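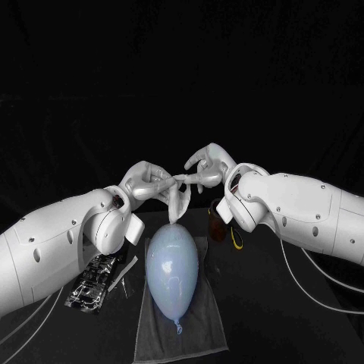 I've been making party decorations for a living since I was nineteen, and I have the thumbs to prove it. Anybody who has tied 400 balloons before a wedding knows the thumbs I mean (red, a bit shiny, no good for opening jars). So when my boss Citlali Ponce told us the workshop was getting a pair of robot arms to help on the balloon bench, my first question was who gets to rest their hands. My second one was whether I still had a job in May! We started them off easy, with one pale blue balloon on a folded gray towel, and the left hand pinching the neck with its fingers curled up tight, pretty much the way I do it. I did not expect to feel weird about that, but I did.

Delali Amissah, who has the spot next to mine, was all in from day one. She talks to them. She calls the left one Wuso and the right one Wumbei and scolds them both when they're slow, and they are slow. I can do 30 in the time it takes them to get through 3, and that's with me stopping for coffee.

But the day is different now, and I keep trying to explain it to my husband. I used to come in, sit down, tie, go home. Now I spend half the morning setting things out, the towel flat, the balloon lengthwise, and then I watch. Watching is tiring! Your hands get a break and your head doesn't. Bogdan Michalski asked at our last meeting if watching pays the same as tying, and Citlali said yes, and then he asked if she'd put that in writing, and she did. Good for him, I'd never have thought of it.

What I miss is the talking. We used to gossip straight through a big order, and now somebody always has one eye on the arms and loses the thread. Delali still owes me the end of a story about her cousin's boat.

Anyway, we have an anniversary order coming up, 50 in silver, and I've already told Citlali I'm tying those ones myself.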